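Ticket 19: Break room water, bottles with caps that sit high
Opened by: Denise Whitlock
Assigned to: Thắng Trịnh
Status: open

Denise, Oct 19, 2021
Third complaint this month about the boiled water from Flonetti. People say the caps don't close all the way. I have 3 cases left and would like to know if I should send them back.

Thắng
Did anyone see the cap before it was first twisted? A cap that sits above its ring could just mean someone opened it. I'm not ready to blame the supplier on the word of the guy who leaves his lunch in the sink.

Denise
He says it was sealed. Flonetti says their batch is fine and we must be storing it wrong.

Thắng
Storing it wrong how? It's water in a closet. Ask them to put that in writing. 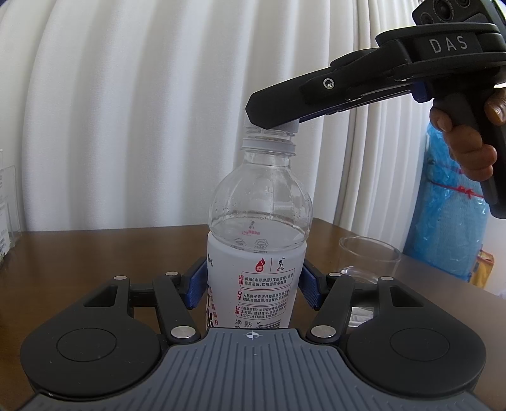
I also don't buy the idea that drops inside the shoulder prove a leak. Any bottle of water does that. And "100℃" on the label tells me what they want to say about the water and nothing about the cap. Please take one unopened bottle from each case, turn it upside down on a paper towel and leave it overnight. Write the case number on the towel.

Denise
Will do tonight. Flonetti offered a credit if we close the ticket.

Thắng
Leave it open.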